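Home Posts Projects About RSS

Why my planner kept taking the long way around

9 Jun 2022
6 min read

So I finally fixed the thing where the right arm would swing halfway to the ceiling every time it had to move a mug. If you read my last post (the grumpy one), you know I blamed the motion planner. I owe the planner an apology, because the planner was doing what I told it to do, and what I told it was dumb.

Quick catch-up. Stekis is my little planning stack. It sits on top of a simulator called Perbridge, and it takes a goal like "this mug goes over there" and turns it into joint trajectories for a two-armed robot. Simiyu is the scene generator, the part that scatters stuff on a tabletop and hands me a world file. I've been working on all this in the evenings since December, and most of those evenings went to collision checking. Glamorous!

Every object in a Simiyu scene comes with two shapes — the pretty mesh you look at and a simplified collision shape that the planner cares about. For mugs the collision shape is fine. For anything with an inside, like a box or a caddy or a bowl, I was wrapping the whole thing in one convex hull. That means a desk organizer with tall compartments at one end and short ones at the other turns into a big invisible wedge. All the air over the low part counts as solid. Then I added 5 centimeters of safety padding on top of that, because past me was nervous about the wrist.

You can guess the rest. Any grasp near the organizer started out "in collision" as far as Stekis was concerned, so it threw away the short paths and kept the silly ones. Out of 329 saved scenes, 33 had no plan at all, and I had been filing those under "hard" and moving on with my life. They weren't hard. A toddler could have done them.

The fix came in two parts. First I swapped the single hull for a convex decomposition, so each wall of a container gets its own chunk and the empty space inside stays empty. It took me one evening to write and then three more to work out why it was so slow (I was redoing the decomposition on every planning call instead of caching it, ugh). Second, I cut the padding down to 2 centimeters for the arm links and turned it off completely between the fingers and whatever they're holding. That second bit should have been obvious. If you pad the object you're grasping, the hand is in collision the moment it closes, and the planner spends its whole budget trying to get out of a hole you dug for it.

My favorite test case now is the one with the leather organizer and the red mug, where the hand has to work right beside the compartments with a white mug sitting in front.
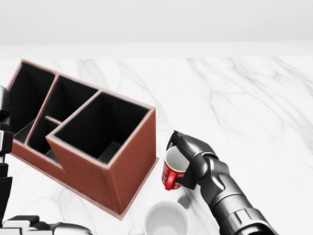 I also ended up changing how grasps get scored. The old code liked whichever grasp had the fingers best lined up with the mug, and it never looked at where the forearm ended up. Now I run a cheap inverse kinematics check first and toss any grasp that puts the elbow somewhere awkward, and only then do I rank what's left. It's slower per grasp but I try far fewer of them, so the total comes out lower.

Still broken: handles. Stekis treats a mug handle as part of one lumpy blob, so it won't ever hook a finger through one, and it gets weirdly shy about handles that point at the other arm. I have a branch called Plorcombe where I'm trying to tag handles as their own parts in the world file. It compiles. I won't claim more than that.

If you're on the old version, delete your cache folder before you update, or you'll be loading the old hulls and wondering what all my fuss was for. I did exactly that on Tuesday and lost an hour to it. Next up is getting both arms to plan at the same time without freezing each other out, and I've already got a notebook page full of bad ideas for it.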